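Call for participants: help us plan our next equipment purchase

Horness is a small workshop that tests robot arms on ordinary indoor chores, the sort of thing that happens at a desk or a kitchen counter. We have come to the point where we need to buy more equipment, and before we sign anything we would very much like to hear from people who have been through it themselves, or who will one day have to live with what somebody else bought.

So we are looking for 13 people to join a planning panel that will run through March. You do not need to be an engineer. Some of the most useful remarks we ever got came from an office manager who wanted to know where the cables would go, and from a school purchasing clerk who read our spare parts list more closely than we had (we have since rewritten it).

What you would be doing

The panel meets for eight short sessions, most of them in the late afternoon, starting at 4 p.m. In the first two you will sit with Tineke Smits and go through the kind of work the arms do, mainly drawer and tabletop tasks with cans, bowls and bags of snacks. After that we turn to the money. You will get three draft budgets, which we call Falum, Kawaguchi and Drero after the folders they live in, and we will ask you to pull them apart. Falum puts nearly everything into a second arm. Kawaguchi spends less on the arm and more on grippers, finger pads and furniture. Drero leaves a good part of the money alone until autumn, and Koen Cuypers will tell you at some length why he likes it best — please feel free to disagree with him.

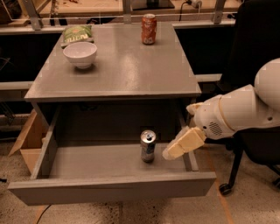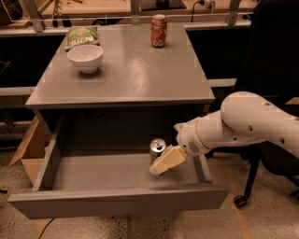 Drawer task, open drawer with can. Photos: Horness / Jamie Bickerstaff

The questions we would like your help with are very practical ones. How many spare fingers should we keep on the shelf? Do we pay for a service contract, or set the same money aside and hope for a quiet year? Is one desk with one drawer enough to plan around, or should the budget cover several kinds of furniture with different handles and heights? And how much floor do we need to keep free for each station, once you count chairs, boxes and people walking past with coffee?

Who we hope will apply

Anyone who has bought, budgeted for or looked after equipment of some kind. It could be lab gear, kitchen machines, printers, library shelving or farm tools. We would also be glad to have a few people who have never bought anything bigger than a washing machine, and who are willing to say so when a cost sheet makes no sense to them. You should be comfortable reading a simple spreadsheet and talking in a group. The sessions are in English, and nobody will mind if yours is a little rusty.

What we offer

Each participant receives 250 euros for the full series, paid after the last session, plus travel costs. If you have to drop out after the halfway point, we will still pay you 200. There is soup and bread at every session, and Hanneke Willems will take anyone who is curious around the workshop before we start. The building has a lift and step-free access from the parking lot.

How to apply

Write us a few lines about yourself, half a page at the very most, and tell us about one purchase you were involved in that went well or badly. We enjoy the bad ones, and we promise not to pass them on. Please also mention any afternoons you cannot make. Send it to Liesbeth Cuypers through the contact form on our site, with "planning panel" in the subject line. She reads everything herself and will answer you either way, though it may take her a week or so when things are busy.

If you applied last time and we had no room for you, please do try again — a line saying you are still interested is enough, as we have kept your letter.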